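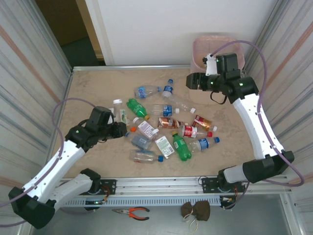 No. 30

Bottle day. Again. I keep saying I'll do it every week and then it's three weeks and the closet door won't shut.

Quick one tonight, dinner's late already. Tipped the whole lot out on the table so I could see what we drink in this house. Water, mostly. A heap of plastic with the caps still on. I used to pull every cap off and save them in a jar — Yasir Sial read on the Dellberg town page that they take them on now, so I quit that. Jar is still on the windowsill. Full. Don't know what to do with it.

The pink bin lives on the tabletop for this part. Back corner, out of the way. Easier on my back then bending down to the floor for every single one, and when it's full I carry it straight out to the car.

My rules, such as they are. Empty them first, all the way. Labels stay on (life is short). No squashing, the machine at the Mivwood store spits out flat ones and then theres a line behind you. Juice bottles get a rinse, water bottles don't.

Started keeping a tally back in May. Goal was 2000 by the end of the year and I am nowhere close, so either we're drinking less or I'm forgetting to write it down. Probably the second.
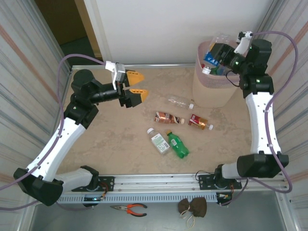
Zarmeena Swati wrote in to say she gave up on bins completely and hangs a big bag off the back door, one for bottles and one for cans, and takes them down to Veltgate when the handles start to stretch. Might try it. Our back door sticks though, so maybe the hall closet — if I ever get that thing to shut.

Ok, pasta's boiling over. More next week.

Filed under: Around the House, Recycling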